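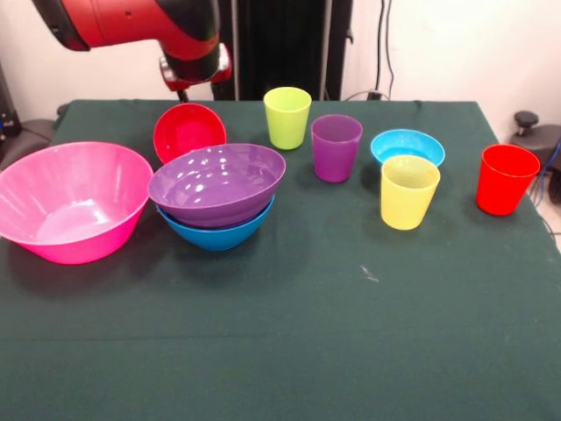

Herow Readers' Circle
Minutes of the regular meeting, April 21, 2023
Reinholz Street branch library, upstairs room

The meeting opened at 6:35 p.m. The chair and secretary were present and there were enough members for a vote. The minutes of the last meeting were approved with one correction: the Sotent title under discussion was the workbook, not the audio course.

1. Book for the month
Members discussed "The Slower Yes," a self-help title from Flendum Press on habits and saying no at work. Opinion was split. Several members found the first four chapters useful and had tried the evening list for a week or more. Others felt the book repeated itself after the midpoint and that the case stories all ended the same way. The chapter on money was thought to be the weakest. One member had read the earlier edition and said the new one drops the section on family arguments, which she considered the best part. The group rating was three out of five.

2. E-book copies
The library's digital license for the circle's titles allows 600 loans a year and is shared with the other branches. Members were asked to return e-books early when finished. A question was raised about free PDF copies found online. The secretary repeated that the circle does not pass these around by e-mail, and that two links posted to the mailing list in the winter have been removed. Large-print requests go to the front desk as before.

3. Money
The balance stands at $944. A grant request to the branch for $400 toward paperback sets was approved by vote, with one abstention. The secretary will send the form. Payment for the winter sets has cleared.

4. Book swap
The swap will be held in August, on the ground floor if the room can be had. Self-development, health and business titles will be on one table this time - last year they were mixed in with the cookbooks. No textbooks and no magazines. Leftover books go to the Sotent resale shop, which will take paperbacks only. Members who can lend folding crates should sign the sheet by the door.

5. Member reviews
Reviews for the branch newsletter must stay under 4,000 characters. Two of the last batch ran over and were shortened without the writers seeing the changes. It was agreed that any cut longer than a sentence goes back to the writer first.

6. Next titles
Proposed: a book on memory training, a book on decision journals, and a reread of the Flendum title on sleep. The sleep book was dropped for lack of copies. The vote went to memory training, with decision journals to follow.

7. Other business
The heating in the upstairs room was reported again. Start time stays at 6:30 p.m.

Adjourned 8:05 p.m.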